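Ackroyd Legal Aid Trust opens winter appeal for tenancy and benefits advice

6 November 2020

The Ackroyd Legal Aid Trust has opened its winter appeal, with a target of £2000 for each of its advice desks in Gretimar and Fistmont. Donations will pay for casework on eviction notices, benefit appeals and disputes over care charges.

The trust took on 333 new cases between July and the end of last month. Housing matters made up more than 72 of these at the Gretimar desk alone, most of them concerning rent arrears or notices served with the wrong period. A case is counted once, when the client signs the authority form, and is not counted again if a second matter is added later.

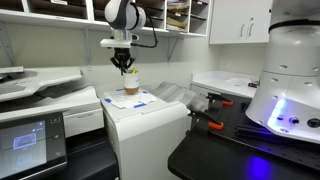
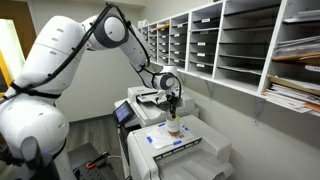
Gifts to the appeal are restricted. They can be spent on interpreter fees, medical reports and tribunal bundles, but not on rent or salaries – those costs are met from the general fund. Donors who want their money used at one desk only should write the name of the desk on the form. Unmarked gifts are divided equally.

Payment can be made by bank transfer, cheque or standing order. The smallest standing order accepted is £20 a quarter. Taxpayers should complete the Gift Aid declaration on the back of the form, including those who signed one under the trust's former name, Moltero Advice, as the old declarations do not carry over.

Advice remains free to anyone within the income limits and is given by telephone while the Gretimar waiting room is shut. Papers can be posted or left in the letterbox at either desk. Callers with a hearing date should give it at the start of the call – these cases are passed directly to the duty adviser. Forms for the appeal are available from both desks on request.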